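Guesthouses in Gevthorpe change rules on litter left in bedrooms

Guesthouse owners in Gevthorpe will have to clear and bag all loose litter from a bedroom before any bedding is changed, under new cleaning rules that take effect in July.

The rules were agreed on Thursday by the town's lodging association, which covers 236 rooms in Gevthorpe and neighboring Divcombe. They follow complaints from the Mbwambo laundry, which washes linen for most of the members. The laundry said face masks, tissues and plastic bags were turning up inside folded sheets and quilts, and twice this spring had blocked a drain.

Under the new order of work, cleaners start with the floor and the space beside the bed, then check the bedding by hand. Used masks and empty bags go straight into a lidded bin. Quilts and mattress covers are left in place until that is done.
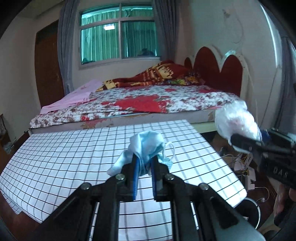 The association expects the extra step to add four minutes to each room. Checkout stays at 10 a.m., but members may move check-in back to 4 p.m. if they need the time.

Plotitz House, the largest of the guesthouses, has used the same routine for eight weeks — its owners say the laundry has sent nothing back in that time. Divcombe members have until the end of the season to make the change.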